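Terdale Shared Workshop – Frequently Asked Questions
Updated each May. Please read before booking your first session. 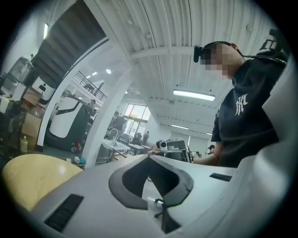
Do I need to be a member?
No. Casual visitors can book a bench for up to 4 hours. Members can book whole days and rent a locker.

What does it cost?
Annual membership is $194, payable online or at the front desk. Casual rates are on the bookings page.

Do I need an induction?
Yes, for anything with a blade or a motor. Hand tools and the glue-up area are open to everyone who has signed the safety form.

Can I bring my own timber?
Yes, but check recycled boards for nails first. Painted timber from older houses can't be sanded or cut on site – it may contain lead.

What should I wear?
Closed shoes, no thongs. Tie back long hair and leave loose jewellery at home. Safety glasses are supplied.

Is there parking?
There is free street parking on Flukira Road after 6 pm. The rear lane is for loading only.

Can I leave a project overnight?
Members can, on the labelled racks. Anything without a name and phone number goes to the unclaimed shelf.

How do I cancel?
Use the link in your booking email. Cancellations before noon the day prior are refunded in full.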